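Risenia Hands Club
Frequently asked questions

Updated in July. Read this before emailing, most of it is in here. If it isn't, email.

GENERAL

What is the club?

Student robotics club at Risenia. We don't build the rolling, ball-throwing kind of robot. We work on hands. You do a task wearing a sensor glove, the glove and camera record it, and the recordings get used to teach a robot hand the same task. Our project this year is called Clolluvance. Yes it's hard to spell. Two Ls twice.

Is it a class? Do I get credit?

Club. No credit. There is a class that overlaps (Intro to Manipulation, spring) and you can use club recordings for your final project there if you ask the instructor first. Ask FIRST. Two people last year didn't.

Do I need to know how to code?

No. Recording needs no code at all. Labeling needs a spreadsheet and patience. Training does need Python, and we run a short intro for people who want to move over to that side. Most people start with recording.

I'm not an engineering major.

Fine. We've had nursing, music, accounting. Actual good recorders tend to be people who are calm with their hands.

When and where do you meet?

Evenings, 6:30 to 9, the round table room on the upper floor of Gallagher. Windows on the field side. If the door's locked text the group chat, don't knock on the office next door, they are not us.

Does it cost anything?

30 dollars a year. Covers tape, batteries, replacement markers, snacks when there are snacks. If that's a problem say so and we skip it, no questions.

THE COMPETITION

What is Tarkadance?

The contest we enter. Student teams, one robot hand per team, a set of tabletop tasks announced ahead of time. Sorting, packing, putting things in a box, taking things out of a box. The robot has to run on its own once the clock starts. You get three tries per task, best one counts.

How did we do last time?

261 points. Enough for the second round, not enough for the final. We lost most of it on soft objects. Hard stuff (cups, blocks, markers) went ok. Anything squishy, the hand either closed on air or mashed the thing into the table and dragged it.

So what's the plan this year?

More soft objects. A lot more. Target is 1,000 good recordings before the first round, and at least 200 of those have to be moves where the object ends up in a container with other objects already in it. That's where we fell apart.

Can first-years go to the contest?

Yes. Travel spots go by hours logged, then by who the team needs at the table. Not by year.

Who's allowed to compete? Can I bring a friend from another school?

Has to be enrolled at Risenia. Friends can come to open nights and watch.

RECORDING SESSIONS

What happens in a session?

You sign up for a slot, show up, put the glove on, calibrate, do your task card, take the glove off. A slot is 30 minutes. You'll be done faster than that once you know the drill, use the leftover time to help the next person set up.

What's on a task card?

Start layout, end layout, which hand, how many repeats. Example: three toys out, one box, all toys in the box by the end, right hand only. Next card might be the same thing backwards. Boring on purpose. Follow the card even if you can think of a better way, write the better way on the back.

What is the cube on the glove for?

Tracking. The glove knows what your fingers are doing but not where your hand is in the room. The camera reads the black and white squares on the cube and works out the position from those. If the camera can't see at least one face of the cube that stretch of recording is junk. So:

Don't turn your hand so the cube points away from the camera.
Don't lean over it.
Don't grab it to adjust the glove. Use the strap.
Don't put tape, stickers or your fingers on the squares.

Can I use my other hand?

Not on the objects unless the card says two hands. Rest it on the table edge or in your lap, wherever. Just keep it out of the way and don't catch things with it. Everybody does this once, a toy rolls and you grab it. Stop, reset, redo.

Why toys?

Plush is about the worst thing you can hand to a robot. It bends, it squashes, it's a different shape every time you put it down, fuzzy ones confuse the camera a bit. Also you can drop it all night and it doesn't break. Also cheap.

Can I bring my own?

Please do. Clean, no loose beads, nothing bigger than the box, nothing you'd be sad about. Leave tags on or take them off, doesn't matter, but don't cut a tag off in the middle of a set. Blocky characters are useful, long floppy ones too. We have enough bears. Really, no more bears.

How slow should I move?

Normal, then a little slower than that. If you reach like you're defusing a bomb the robot learns to reach like that and runs out the clock. If you snatch, the fingers blur. Reach, pause a beat, close, lift, over the box, lower, open. Don't throw. The robot will learn to throw.

What do I wear?

Anything with a sleeve that stays clear of the glove cuff. Short sleeves are easiest. Long ones, push them up past the elbow. Rings and watches off the glove hand.

Music? Earbuds?

One or both in is fine, we don't record sound. Keep the volume low enough to hear somebody say stop.

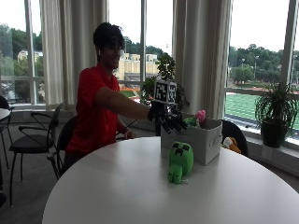

Phones are different. Phone on the table means a phone in the recording, and then it's one more object for whoever labels it to deal with. Bag or pocket.

Can I talk or laugh during a take?

Sure. Just don't let it get into your shoulders.

Does the light matter?

Yes more than you'd think. White table plus low sun gives glare and the squares on the cube wash out. If the preview looks milky, pull the curtain on that side. Pull it before the set, not halfway thru. On dark evenings turn on every light in the room.

Can I move the table or the camera?

Table no. Camera REALLY no. It's calibrated to where it is, and a bump means the whole calibration again, which takes most of a slot. If you do bump it, tell us. Nobody gets mad about a bump, people get mad about finding out a week later.

What about chairs?

Chairs go anywhere. Put them back in some kind of order when you leave, there are classes in there in the morning. And don't water the plants, someone else does, they've been double watered before.

The glove is too big/small for me.

We have two sizes. If you're between, go with the smaller. Loose fingertips give bad readings. Really small hands, try a thin cotton liner under it, liners are in the drawer, take a clean one and put the used one in the wash bag.

Left-handed?

We have one left glove. Sign-up sheet has its own column. Left recordings count the same toward hours.

My fingers on screen don't match my real fingers.

Recalibrate. Flat hand, fist, flat hand, thumb to each finger. If it's still off, battery. If it's still off after a fresh battery, write it in the log and switch gloves. Do not keep recording and hope.

AFTER THE SESSION

What do I have to do before I leave?

Check that your files saved. Both of them, glove and camera, same take number.
Mark bad takes as bad. Don't delete them.
Glove on the stand, charging, cube side up.
Toys back in the bin.
Sign out with your real finish time.

What makes a take bad?

Dropped object that you picked up off the floor. Cube hidden for more than a second or so. Wrong hand. Somebody walked between you and the camera. Wrong start layout. A miss where you went back and got it on the second try is NOT bad, keep it, label it "retry". Those are worth a lot to us, the robot needs to see what to do after it misses.

Who can see the recordings?

Club members, and the class instructor if somebody uses them for class. Your face may be in them depending on how you sit. If you'd like it blurred, tick the box on the sign-up form and it's done before anything gets shared. You can change your mind later.

Can I see the robot hand run on my takes?

Yes, last meeting of each month is robot night. Come. It's the fun part. It's also where you find out you've been tilting your wrist funny for weeks.

How many hours do I need?

To stay a member: one slot every two weeks. For travel: whatever the top of the list is that year. Labeling hours count too, so do setup hours, so does the Python intro if you finish the excercises.

I missed my slot.

Text the chat. Once is nothing. Three times and you go to the waitlist, slots fill up close to the contest.

JOINING

How do I join?

Come to any meeting. You'll watch one session, do one practice card, then fill in the form. Bring student ID so we can get you door access for Gallagher.

Can I join mid-year?

Yes. Until a month before Tarkadance, after that we don't train new recorders until it's over.

Can high school students visit?

Open nights only, with a parent or teacher. Glove demo yes, recorded takes no.

Something's not answered here.

Email the club address on the main page. Put Clolluvance in the subject line or it ends up with the room booking mail. Spell it however you can, the filter catches most of them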